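Rice vermicelli goes to mush in cold salad, how long to soak?

Home Cooking Help > Noodles, Rice and Grains
Posted by Qistina Wuisan, 11/01/2024

I make a cold noodle salad for lunches and the texture is never the same twice. Thin dried rice vermicelli, the Trillell brand in the flat packet. The packet says to boil for 3 minutes. When I do that, the noodles are fine in the colander and then turn into a solid cake in the fridge. By the next day they break into short pieces when I try to mix in the dressing.

I have tried rinsing under the cold tap and I have tried adding oil. The oil stops the sticking, but then the dressing slides off and collects at the bottom of the box. The dressing is lime juice, fish sauce, sugar and a little garlic.

Should I be soaking instead of boiling? If so, at what temperature and for how long? I would also like to know if glass noodles need the same treatment, as I have a bag of those to use up. Electric stove, ordinary kettle, no rice cooker.

Azlan Kwok
3 replies in this topic, member since October

Just soak them in hot water until soft. Works for me.

Prasetyo Mandagi

Boiling is the cause of most of this. Thin rice vermicelli is made from starch that has already been cooked once at the factory, so it mainly needs to take up water. At a full boil the outside of the strand overcooks before the center has softened. The loose starch on the surface then sets as it cools, and you get the cake.

Method I use:

Put the dry noodles in a wide bowl. Boil the kettle, let it stand for 2 minutes with the lid open, then pour until the noodles are covered. Separate them with chopsticks once they begin to bend. Start tasting at 3 minutes. Thickness varies between brands, so the time on someone else's packet is no use to you. Drain when the center is still slightly firm.

Rinse in cold water and keep your hand moving through the noodles until the water runs clear. Most people stop too early. Shake the colander hard, then leave it over a bowl for at least 10 minutes. Water left between the strands thins the dressing and carries on softening the noodles in the fridge.

Skip the oil. Store the noodles plain and the dressing in a separate jar. Lime juice and salt on the noodles overnight will not help the texture. If they have stiffened by lunchtime, pour hot water over them in a sieve, then cold water, and drain again. Rice starch firms up at fridge temperature and this reverses most of it.

Cut the noodles with scissors after draining if they are too long to mix. Cutting them dry sends pieces all over the kitchen.

Solène Vidal

Agree with Prasetyo on the rinsing. To cover the part about glass noodles: they are a different product and should not be timed the same way. Mung bean starch holds together better than rice starch and tolerates a short boil. I soak them in room temperature water for 19 minutes, then give them one minute in boiling water, then rinse. They turn clear when done. Sweet potato noodles are thicker again and need a proper boil.

For a salad that has to sit overnight I would use the mung bean type. They stay springy, and they can go into the dressing a few hours ahead. They do absorb liquid, so hold some dressing back.

One point on quantities. I weigh the noodles dry, and 264 g is more than enough for a family lunch with vegetables. They swell a good deal, and a deep narrow bowl leaves the ones in the middle hard. Drain them well, then spread them on something wide so they cool evenly.
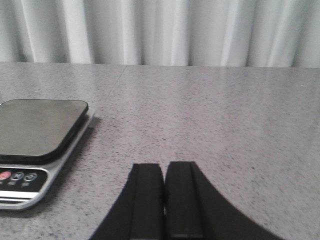
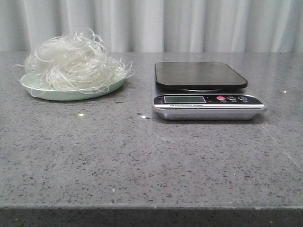
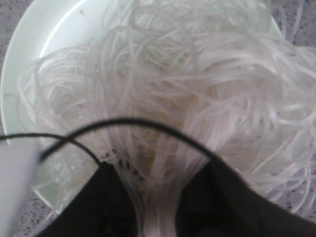 Speckled gray countertop (first two) and thin noodles heaped on a round white plate (last).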